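Two hands, one table: how Siltari chooses a gripper
June 2023

When I came to the Siltari office in Zurnville, I expected a workshop with noise and boxes of screws. The engineer who leads the gripper comparison took me to her desk and opened a simulator. "Most of my week is here," she said. "The real arms we touch later, when I already know what question I want to ask them."

Her task sounds small. The company has to recommend one gripper for a customer who packs mixed small goods, and there are two candidates. One is made by Mondari and is the older design. The other comes from Fitzgerald and costs 349 euros more for each arm. The customer wants to know if the difference in price is worth paying.

"People ask me which one is better," she told me. "I always ask back, better at picking up what? A cube is easy for everybody. With a thin stick on a flat table you start to see differences."

She has made 2,500 simulated grasps so far, with both arms working from the same table. Each run begins from the same layout, and then the objects are turned a little before the next one. I asked why she does not use more objects. She thought for a while before she answered. "At the beginning I had too many. Then a grasp failed and I did not know if the hand was bad or if the neighbour object was in the way. I took most of them out, and my notes became readable again."

The hardest part, she said, is friction. In the simulator it is a number, and somebody has to choose it. A value that is too high makes every gripper look excellent. She spent 9 days in March only on this, comparing the simulated fingers with real ones pulling on a spring scale. "It was boring work and I would do it again. Before that, the pencil never slipped. A pencil always slips!"

The controller gave her trouble too. The first version closed the fingers at one constant speed, and cylinders lying on their side rolled away before the second finger arrived. Her colleague proposed to slow down for the last 12 millimetres. This helped both grippers, so she had to repeat the earlier runs — she did not look happy when she told me about it.

I wanted to know if she trusts the results. "For the order, yes. If one hand is clearly better in simulation, I expect it also on the real table. For the exact success rate, no. I would not write it in an offer."

She has a favourite already, but she asked me to leave it out until the customer has the report.
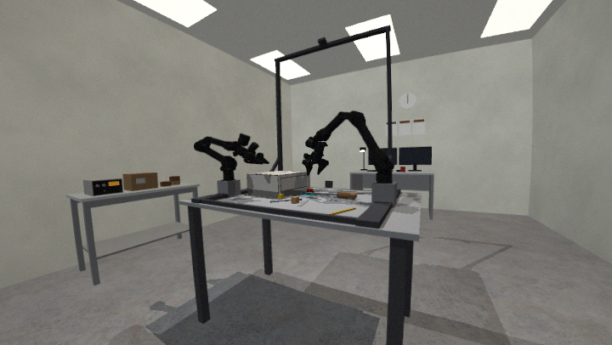
Workshop Visits | Robotics

Between the two arms lies the long pale box, and the smaller test objects are in front of it. The yellow cube is the easy one. The thin yellow stick near the front edge is the one she spoke of most. She plans to keep this layout when the comparison moves to the real arms, so that the two sets of notes can be read side by side. The wall clock, she said, came with the room model, and she has never set it.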